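Sorting Mail-In Ballots and Election Papers at Home

We use cookies to remember your preferences. By continuing you accept our cookie policy.

Households with several registered voters receive a lot of paper before a May election. Larwood County mailed 2,642 replacement ballots last cycle, and 189 of them went to voters who later found the original.

Open each ballot packet on a clear, dry surface. Keep one voter's papers together until the return envelope is sealed. Do not use a letter opener on the inner envelope. 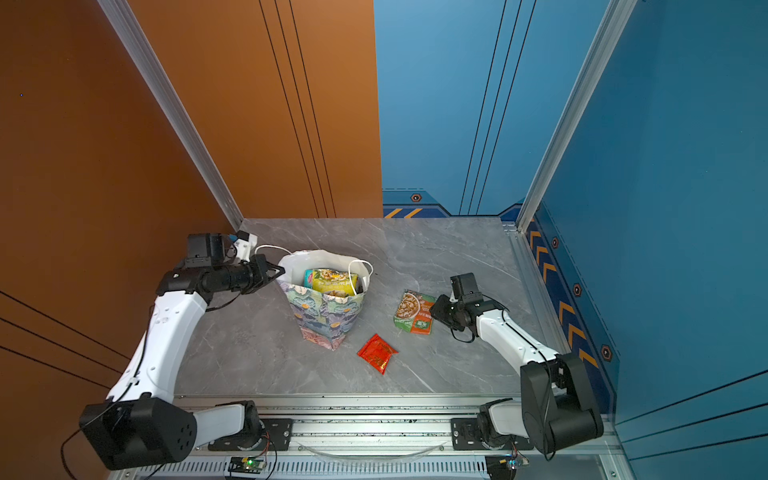
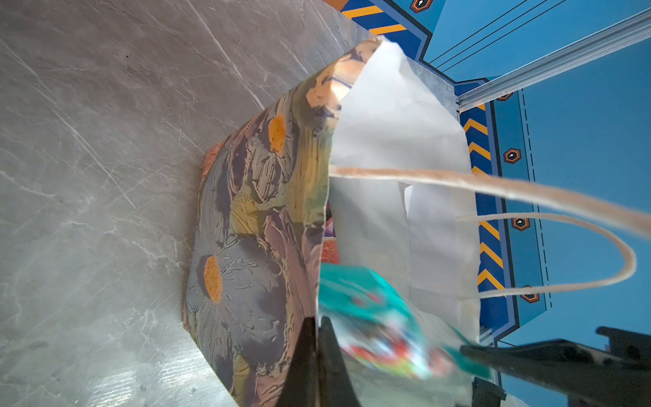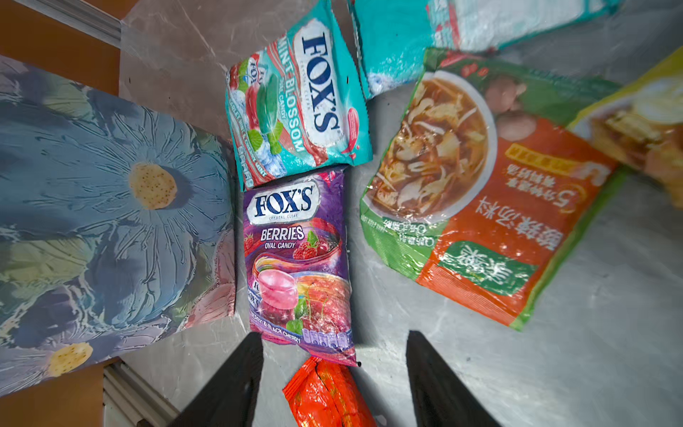
Store unmarked ballots flat in a folder, away from the kitchen sink. Use black or blue ink and let it dry for 20 seconds before folding. Fold only on the printed creases. If the envelope flap has stuck in humid weather, request a new envelope from the county office on Skomadgate; steaming it open weakens the paper.

Keep the tracking stub for 60 days after the vote. Candidate flyers can go in paper recycling once any plastic wrap is removed.

Last updated March 28, 2026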